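# Chapter 4: Materials at Home

Most of the things in a house are made from a short list of materials: wood, metal, glass, ceramic, plastic and fibre. They turn up again and again in different forms. A window and a drinking glass have a lot in common, and so do a roof beam and a pencil. In this chapter you will look at why a material is picked for a job, how it behaves when it is heated, bent, soaked or scratched, and what becomes of it when the object is thrown out.

You have already met the words *hard*, *strong* and *tough* in Chapter 2. People use them loosely in everyday speech, but each has its own meaning here. A hard material resists scratching. A strong material carries a large load before it fails. A tough material takes a knock without cracking. Glass is hard, and window glass is easily broken. Rubber is soft, and it is very difficult to shatter at room temperature. 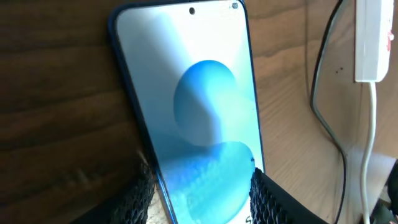

Many objects combine two or more materials so that one makes up for the weakness of another. A frying pan has a metal base that carries heat well and a handle that carries it poorly. A bicycle tyre is rubber over a layer of cord. Concrete is strong when it is squeezed and weak when it is pulled, so builders set steel bars in it before it hardens.

## 4.1 Wood and its grain

Wood is made of long, narrow cells packed side by side. In a living tree many of these cells carry water up the trunk. After the tree is sawn, the direction of the cells shows on the board as grain. In cool climates a tree grows quickly in spring and more slowly later in the season, and the change in growth leaves a ring. When a board is cut close to the outside of the log, the saw passes across the rings at a shallow angle and the surface shows arches and loops. When the cut runs through the centre, the lines come out nearly straight.

Grain affects how wood behaves as well as how it looks. A board is much stronger along the grain than across it, and it splits most easily along it. Wood also takes up moisture from damp air and gives it off in dry air. As it does so it swells and shrinks, mostly across the grain. Furniture makers leave room for this movement when they fix a tabletop to its frame. 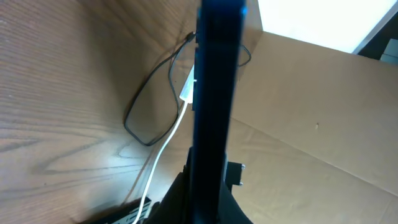 ## 4.2 Metals and plastics

Metals conduct electricity. Most plastics do not. Electrical cable uses both: copper in the middle to carry the current, and a flexible plastic or rubber cover to keep it away from your hand. Copper is a good choice for the core because it can be drawn into thin wire and bent many times before it breaks. A cable made of many fine strands bends more easily than one made of a single thick wire of the same total size.

The cover has to bend as well. Cables often wear first near the plug, where the soft cover meets a stiff part and the bending is all in one place.

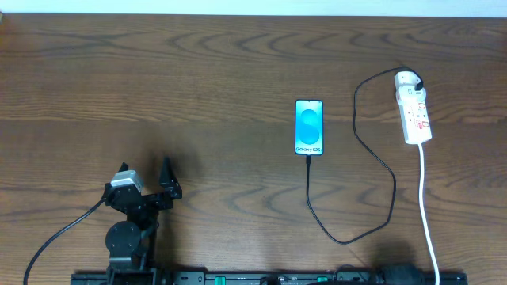
**Figure 4.1** A Samsung Galaxy S25+ with a charging cable plugged into the bottom port.

Plastics fall into two main groups. *Thermoplastics* soften when heated and can be shaped again. *Thermosets* keep their shape once they have set, and will char before they melt. Drink bottles belong to the first group, and many older light switches to the second.

## Activity 4A: Water on wood

You will need a small offcut of bare pine, a dropper, a ruler and a clock.

1. Place 4 drops of water on one spot on the face of the offcut.
2. Wait 20 minutes.
3. Measure the damp patch along the grain, then across it.
4. Record both lengths in millimetres.
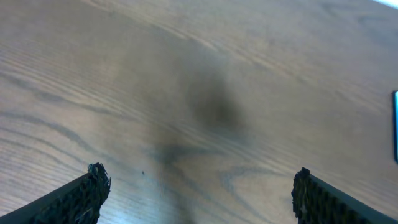
Repeat the test on the sawn end of the offcut, where the cells are cut open. Draw up a table with a row for each surface and compare your results with those of another group. Keep the offcut, as you will need it again in Section 4.3, where varnish and wax are tested in the same way.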